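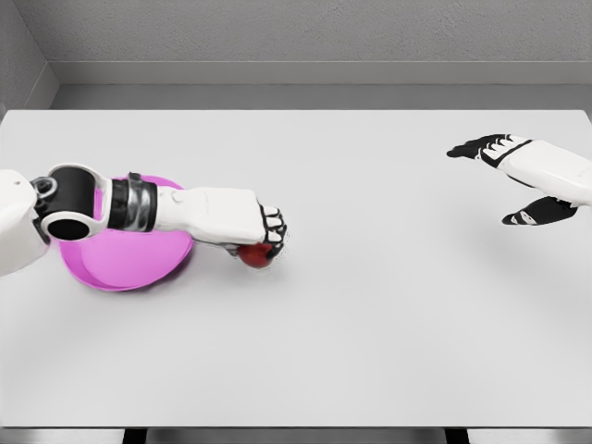

Fescombe Wool Pressing Mat, 18 Inch Square

$93, ships flat from our shop in Trulolthorpe

I've been quilting long enough to have worn out four ironing boards, and the thing that always drove me crazy was the give in them. You press a seam, the padding squishes, the seam rolls a little to one side, and then by the time you've sewn a whole row together nothing lines up with the row next to it (ask me about my first Log Cabin. Or don't). So when the Fescombe mat showed up in the sample box I put it down on my cutting table, plugged in the iron and pressed half a bag of scraps before I remembered I was supposed to be answering email!

It's felted wool all the way through, no backing and no foam in the middle. The wool holds the heat, so your seam gets warmed from underneath while the iron works on top, and you really can get away with pressing one side. I still flip my blocks over out of habit. It also grips the fabric a bit, which I love for half-square triangles because they stay put and don't go wandering off when the iron touches them.

What size should you get?

I sell it in one size, 18 inches square, because that's the one I kept reaching for. It takes a 12-inch block with room all around for your hands, and it still fits next to my machine without shoving everything else onto the floor. If you mostly press yardage, stick with a full board. You'd be sliding fabric around all afternoon on this and you'd be mad at me.

Steam, smell and other things people ask

Let's talk about the smell. It's wool, and when it gets hot and damp it smells like a sheep that's been out in the rain. Mine was strong for the first week or so and now I only notice it when I use a lot of steam. A few of you have told me you like it. I'm not there yet.

Steam is fine, but let the mat dry out before you put it away, and stand it on its edge so air gets to both sides. Don't leave it flat on bare wood with a hot iron going, either. Moisture goes straight through and it will mark a finish. I slide an old cork board underneath, and a folded towel does the job for a quick session.

You'll see the grid lines from your blocks pressed into the surface after a while. Those steam right out. Scorch marks don't, but they're only cosmetic and they don't transfer to fabric as far as I've seen. Threads and lint come off with a stiff brush or the sticky side of some tape.

Please don't put it in the washing machine. One customer did and sent me a picture of what was basically a coaster.

The details

Material: felted wool, undyed gray
Size: 18 x 18 inches
Care: brush clean, spot wash cold, air dry
Returns: 20 days, as long as it hasn't been steamed
In stock: 5 left, with more coming in February

Shared 93 times

3 comments

Sharon Mfaume
Got mine for paper piecing and it's made such a difference with the tiny seams. My cat also thinks it's for her, so now I keep it in a drawer.

pieceful_jo
Does it work with one of those little travel irons? Mine doesn't get super hot.

Reply from the shop
Yes! Give it an extra few seconds per seam to let the wool warm up. After that it's great.

You might also like

Wosex Seam Roller, Maple Handle
Sang Fine Glass-Head Pins
Tailor's Clapper, Small
Lint Brush With Stiff Bristles
Cork Board Underlay, 20 Inch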